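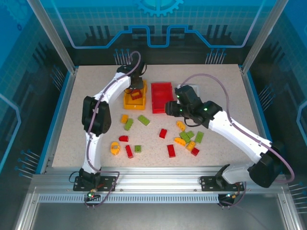

# 30 Euro Vertragsstrafe wegen vergessener Parkscheibe - zahlen?

**kellerkind_m** · 2021-08-14

Hallo zusammen, ich ärgere mich gerade ziemlich und muss das mal loswerden. Ich war beim Tornalard in Vurmont einkaufen, wie jede Woche, und als ich rauskomme, klemmt ein Zettel unterm Scheibenwischer. Firma Cordier Parkraum, Vertragsstrafe 30 Euro, weil keine Parkscheibe im Auto lag. Früher stand da überhaupt kein Schild! Jetzt hängt eins an der Einfahrt, klar, aber wer guckt da noch hin, wenn er seit Januar ständig auf demselben Platz parkt?

Den Kassenbon habe ich noch. Ich war keine halbe Stunde drin und habe für fast 100 Euro eingekauft. Muss ich das wirklich zahlen? Und was passiert, wenn ich einfach gar nichts mache?
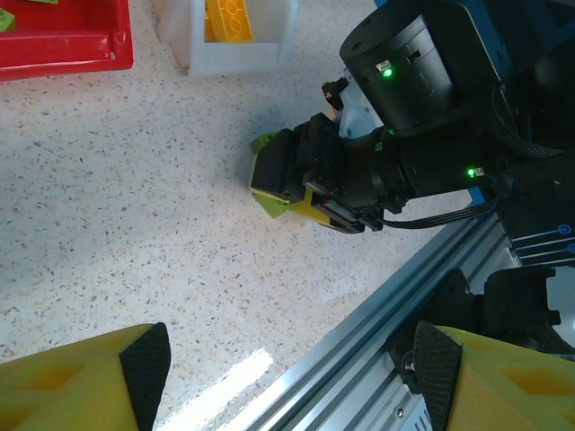
## Re: zahlen?

**Bordsteinkante**

Einfach gar nichts machen würde ich lassen. Das ist kein Knöllchen von der Stadt, da kommt also kein Bußgeldbescheid, aber es kommt Post von einem Inkassobüro und dann wird aus den 30 Euro schnell mehr. Wenn das Schild an der Einfahrt gut lesbar ist und der Betrag draufsteht, hast du mit dem Reinfahren einen Vertrag geschlossen. Ist blöd, ist aber so.

Ich habe meinen damals bezahlt und fahre seitdem woanders hin.

## Re: zahlen?

**Sylvie Girard**

Moment, so schnell würde ich nicht zahlen! Ich hatte das mit Cordier auch, anderer Markt, gleiche Masche. Ich bin mit dem Bon zur Marktleitung gegangen, war sehr freundlich (fiel mir schwer) und die haben dort angerufen und die Sache streichen lassen. Bei einem Einkauf von fast 100 Euro wären die schön dumm, wenn sie dich vergraulen. Erst fragen, dann überweisen.

## Re: zahlen?

**altmetall**

@Sylvie: Kulanz ist nett, aber darauf hat er keinen Anspruch. Und ganz ehrlich, eine Parkscheibe hinlegen dauert zwei Sekunden. Ich wohne 800 Meter von so einem Markt weg und früher war der Platz den ganzen Tag mit Pendlern zugestellt, da hast du als Kunde nichts mehr bekommen. Seit kontrolliert wird, ist Platz. Ich finde das in Ordnung.

## Re: zahlen?

**kellerkind_m**

Danke euch erst mal. @altmetall, ich bin ja kein Pendler, ich war einkaufen! Der Zettel nennt übrigens eine App, Sistness, da soll man den Vorgang einsehen können. Hab sie installiert, die will meine Handynummer, mein Geburtsdatum und was weiß ich noch. Muss ich denen das geben?

## Re: zahlen?

**Bordsteinkante**

Nein, musst du nicht. Schreib einen Brief oder eine Mail mit dem Aktenzeichen vom Zettel, das reicht. Und fotografier das Schild so, wie man es vom Fahrersitz aus sieht. Wenn da ein Busch davor wächst oder die Schrift winzig ist, hast du ein Argument.

Zum Thema "ich bin gar nicht gefahren", das kommt hier ja garantiert noch: Als Halter kannst du dich nicht einfach dumm stellen. Da solltest du schon sagen können, wer das Auto sonst benutzt.

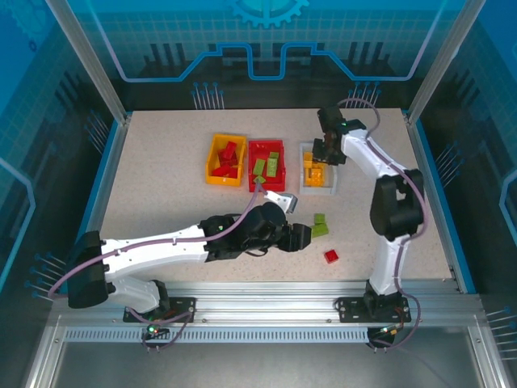 **Sylvie Girard**

Und heb bitte alles auf, auch wenn die Marktleitung dir am Telefon sagt, es sei erledigt. Bei mir kam 3 Wochen später trotzdem noch eine Mahnung, und ich habe wie blöd nach dem Bon gesucht. Inzwischen landet bei mir jeder Zettel, der irgendwie mit dem Auto zu tun hat, in einer kleinen Kiste im Flur, rot wie die auf dem Bild - die übersieht man wenigstens nicht. Lass dir die Stornierung schriftlich geben, eine Zeile per Mail genügt.

**altmetall**

Mit dem Aufheben hat sie recht. Beim Rest bleibe ich dabei: Parkscheibe ins Handschuhfach und gut.

**kellerkind_m**

Ok, ich gehe morgen mit dem Bon hin und frage nach der Marktleitung. Wenn die stur bleiben, zahle ich die 30 Euro und kaufe künftig woanders ein. Ich schreibe hier rein, was sie gesagt haben.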